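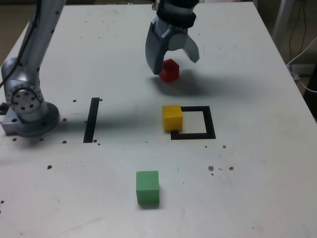
14 Jun 2022
By A. Schouten, Department of Geography, Ridgate College

Household Water Use and Rain Barrels in Kemonthorpe

1. Purpose

The project examined whether households in Kemonthorpe that collect rainwater use less town water in their gardens. The town draws its supply from the Grosora reservoir, and summer limits on outdoor watering have been in force in recent years. The work was carried out as part of the second-year field methods course.

2. Method

A printed survey was delivered to 1000 addresses in the older streets north of the river and in the newer housing near the rail line. Completed forms were received from 767 households. Residents were asked to state the size of their garden, the number of barrels in use, and the meter reading at the start and end of the survey period. Forms without both readings were kept for the questions on garden size but left out of the water use figures.

3. Results

Homes with at least 2 barrels reported lower outdoor use than homes with none. The difference was clearest in gardens planted mainly with vegetables. In gardens that were mostly lawn, little difference was found. Several residents wrote that their barrels ran dry before the end of the survey period and were not filled again until the next heavy rain.

4. Limits of the Study

Meter readings were taken by the residents themselves and could not be checked. Apartment buildings share a single meter and were not included. Rainfall was measured at one station only, on the college grounds, which lie higher than most of the town. A second survey covering the autumn months would be needed before the results could be applied to the full year.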